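Flatwood Self Storage
Frequently asked questions

What sizes do you have?
Units start at 16 square feet, enough for a few boxes and a suitcase. The largest is 300 square feet and will take the contents of a three-bedroom house if you stack well. Most people who book the largest unit end up moving to a smaller one within a couple of months.

How long do I have to rent for?
The shortest rental is one month. After that it rolls over until you give notice. Notice is 8 days, by email or at the desk.

When can I get in?
The gate opens at 6 a.m. and closes at 10 p.m. every day. The desk has shorter hours, but your code works whenever the gate is open. If you are still inside at closing time, press the green button by the door and it will let you out.

Do I need my own lock?
Yes. We sell disc locks at the desk, or you can bring one. Please don't use a combination lock. They jam, and we charge to cut them off.

Is my stuff insured?
Not by us. Check your renter's or homeowner's policy first, as many of them already cover goods in storage. We will ask for proof before you move in.

What can't I store?
Food, plants, animals, gasoline, propane, paint thinner, fireworks, tires (more than four), and anything that is wet. Mowers and generators are fine once the tank is drained.

Is it heated?
The Gough Street building is kept above freezing. The Istine Road building is not heated at all. Furniture does fine in either one, but photographs, records and instruments should go to Gough Street.

Can I work out of my unit?
No. You can sort, pack and label, but there are no outlets in the units and the fire code doesn't allow it.
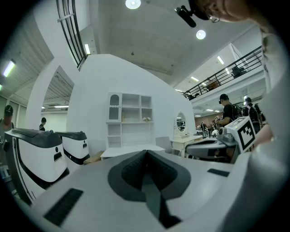
Can someone else get into my unit?
Only if you add them to the account. You can list two people besides yourself, and each gets a separate code. We don't give out codes over the phone, even to family.

What happens if I pay late?
There is a five-day grace period. After that your code stops working until the balance is paid. If you know a payment is going to be late, call us – we can usually move the date once.

Are prices going up?
Rates are reviewed each August. You will get a letter before any change. The smallest unit is currently $83 a month at either building.

Who do I talk to?
Els Van Loon handles new rentals and Riet Koster handles billing. Either one can help with a lost code.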